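Bag on a wall hook instead of a kitchen trash can, does this really work?
Home & Kitchen > Small Spaces > Trash and recycling

plumgate
My lease says no screws in the walls and my kitchen is a hallway with a sink in it. A friend swears by hanging a grocery bag from one of those stick-on hooks and tossing the bag when it's full. She says she hasn't bought a trash bag since April. I have doubts. Those hooks come off if you look at them wrong, and a bag hanging by its handles closes up like a purse. Has anyone done this for longer than a week?

rt_Volden
Did it for one winter. The hook was fine. The bag was the problem. Coffee grounds plus half a melon and the handles stretched until the whole thing was sitting on the floor. I went back to a real can.

Định Tạ
The floor is where you want it. Put a small container under the bag and let the bag's bottom rest on that. Then the hook only has to keep the top up and the weight is off it. Mine has been up in two apartments.

plumgate
If I need a container anyway, why not line the container and skip the hook?

Định Tạ
Because grocery bags never fit the rim of anything. They slide down inside the first time you drop in something heavy.

skeptical_in_4B
There are cans made for grocery bags. The Skov one has two little ears for the handles. Costs less than the time spent on this thread.

Định Tạ
I had the Skov. One ear snapped off. Also it's 5 inches wider than my gap.

marlow62
What do the hooks hold, though? The Flidden pack I bought says 900 grams on the front and then in tiny print on the back it says smooth painted surfaces, wait an hour, wipe with alcohol first. My walls are that bumpy rental paint. I don't believe 900 for one second.

rt_Volden
Same. Covstead sells one with a bigger pad and I still wouldn't hang wet garbage on it over carpet.

plumgate
Carpet is what I have, of course. Does anybody have a picture of the container version? I can't work out how the bag stays open.

Định Tạ

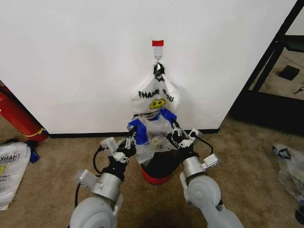 Bag on the hook, bottom end over the black and red container, blue tape at the mouth.

plumgate
OK, that makes more sense than what I had in my head. The handles are twisted together on the ring though. Don't you have to undo all that every time you change it?

Định Tạ
Slide the knot off the ring. New bag, twist, back on. The tape takes longer than the hook does.

skeptical_in_4B
So now it's a hook, a container, a bag and painter's tape, all to avoid owning a trash can. And is that red tape above the hook holding something up too?

Định Tạ
No, the red bit isn't holding anything. The blue is there so the thin plastic doesn't rip where you grab it.

marlow62
I'd do this for dry stuff. Paper, wrappers, dryer lint. Anything that drips, no way, not with beige carpet under it. The smiley face doesn't make me trust the bag any more.

rt_Volden
Agree with marlow. And get a plastic mat if you try it.

plumgate
Going to try it by the desk for paper only and keep the food scraps in a lidded tub on the counter. If the hook takes the paint with it I'm coming back here to complain.

skeptical_in_4B
Pull the tab straight down, slowly, flat against the wall. Don't pull it toward you. That one I learned on a bathroom door.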